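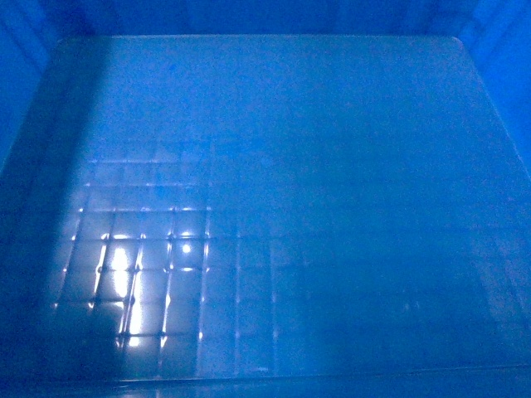

How far is it from Potberg to Murkberg?

It is 468 kilometres by the old road, and the bus needs 11 hours if the river is low.

Babak Golestani had learned this answer from the woman at the ticket window, and he repeated it to himself while he looked for his seat. It was Thursday, a little before six in the morning. The letter from his sister was in his coat. She had written only that the house was sold, and that he should come before the new people changed the lock.

Beside him sat an old man with a paper bag of plums on his knees.

"Tin-yau Ko," said the man, and gave him his hand and then a plum. "You go to the end?"

"To the end, yes. My father's house is there."

"He waits for you?"

"He died in June."

The old man nodded and for a long time he said nothing. The bus climbed out of the town, and the windows became white from the breath of the passengers. At Jukar they stopped for tea. Babak wanted to pay for both of them, but the smallest note he had was a 500, and the boy at the counter had no change so early in the day.

"I pay," said Tin-yau Ko. "You pay when we go back."

"I don't know when I go back."

"Me also not."

They drank standing up, with their collars high. Across the road a dog was sleeping on the steps of the closed post office. When the driver sounded the horn, Babak took the letter out, read the 9 lines once more and put it into the other pocket, where it did not press against him when he sat.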